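Bench > Surfaces > Board and film

Posted in August by Hornden Bench Notes

Covered cardboard as a work surface

The green table has a smooth top and marks easily. Replacing it is not worth the money, and a rubber mat large enough for the left-hand end costs more than I am willing to spend on something that will get glue on it. For the past few months I have used flat cardboard covered in amber plastic film instead.

The board came out of a Venalside shelving carton. I chose it because the panel was large and had only one crease. The film is the adhesive kind used for closing boxes, 50 mm wide, laid in parallel runs with a small overlap. I used most of a roll. Kahraman make a wider one, which would mean fewer seams, but the shop in Lollville had none in stock.

Notes on laying it:

Start at the far edge and work towards yourself, so that each overlap faces away from the direction you wipe.

Pull the film off the roll before it touches the board. If you unroll it directly onto the surface it stretches, then relaxes overnight and wrinkles. I did it the wrong way for the first half and the wrinkles are permanent. They do no harm to anything with a broad base, but small round parts tend to settle in them.

Turn the film over the edge by at least the width of a thumb. A cut edge of corrugated board takes in water very quickly, and once it swells the film lifts.

I left one narrow flap uncovered. It was meant to be trimmed and then turned out to be convenient for dragging the board about, so it has stayed. The brown end is getting worn. A spare tab of film also sticks out on that side and picks up dust.

Same table for both, with the amber surface in use:
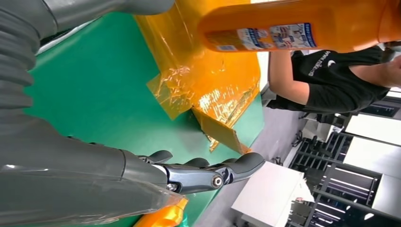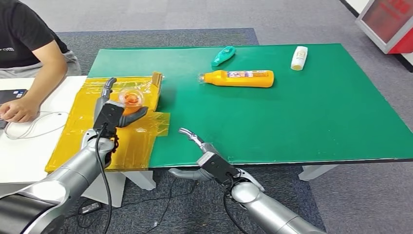 One reader wrote after the first post on this subject that covered board was a false economy, that a sheet of polypropylene would outlast it many times over, and that cardboard has no place near liquids at all. The second point I accept. On the third, a closed bottle or a lidded tub has given me no trouble in six months, and a small spill wipes off if you get to it promptly. The seams are the weak part — water left standing on one will find its way in.

Glare is a more serious objection. The film is shiny and throws pale streaks under an overhead lamp, which makes clear plastic things hard to pick out. Moving the lamp to one side helps a little. I have a matt film on order and will cover the reverse of the same board with it, so that the two sides can be compared under the same light.

Weight has not been a problem. The heaviest thing I have left on it overnight was a 3,000 g bag of plaster, and the flutes underneath were not crushed by morning.

Related posts
Cutting corrugated board without crushing the edge
Adhesive residue on a smooth tabletop
Lamp position and glare, first measurements
A shelf unit from Venalside, assembled twice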